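Talks > Housing and Utilities > Speaker notes

We use cookies to measure visits to this site. Accept | Settings

Sizing the kitchen circuit: diversity and load in older apartments
Speaker notes, Terence Holroyd. Session chair: Lorraine Whiteley.

Slide 1. Give title, thank the chair, go straight on. Questions at the end.

Slide 2. Leave up while people sit down.

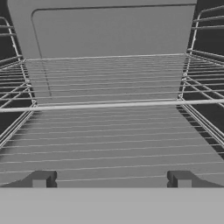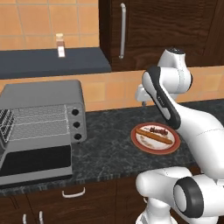
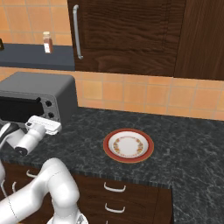
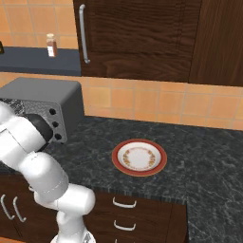

Slide 2: kitchen renders. The toaster oven is in the second, third and fourth.

Slide 3. The problem. Nameplate load is what the appliance can draw. Demand is what the household does draw. Older apartments in Mirncombe were wired for a light, a refrigerator and one small appliance. Tenants now run several heating appliances on the same branch. Define "branch circuit" for the non-electricians.

Slide 4. Arithmetic. Watts divided by volts gives amps. Work one case on the board: 900 W at 120 V is 7.5 A. Add a second appliance at 600 W, which is 5 A. Total 12.5 A. A 15 A breaker holds. Add the 900 W load again and the total is 20 A – the breaker should trip, though not at once. Point to the time-current curve on the handout.

Slide 5. Diversity. Not every load is on at the same moment. Heating loads cycle on a thermostat, so the average is lower than the peak. The conductor responds to heating over time. The breaker has a thermal element for the same reason. Do not go into magnetic trip here, it takes too long.

Slide 6. Skitusville survey. We logged 3366 hours on kitchen branches. Peaks clustered before work and again in early evening. Tracey Rowbotham did the logging and can answer on clamp accuracy. If asked about winter data: March was the last month collected.

Slide 7. Old receptacles. Worn contacts raise resistance, and the heat appears at the plug before it appears at the panel. A breaker will not see this fault. Pass around the Hanrahan sample – hold it by the yoke.

Slide 8. Recommendations.
Two separate 20 A small-appliance circuits where the panel has space.
Replace any receptacle that no longer grips a plug.
Label the panel by room and by counter position.
No extension cords for heating appliances.

Slide 9. Open points. Gareth Bellamy disagrees with the diversity factor for studio units. State his position fairly: 3 of the units had no second circuit at all, so averaging them with the others hides the worst case. Leave the numbers up during questions.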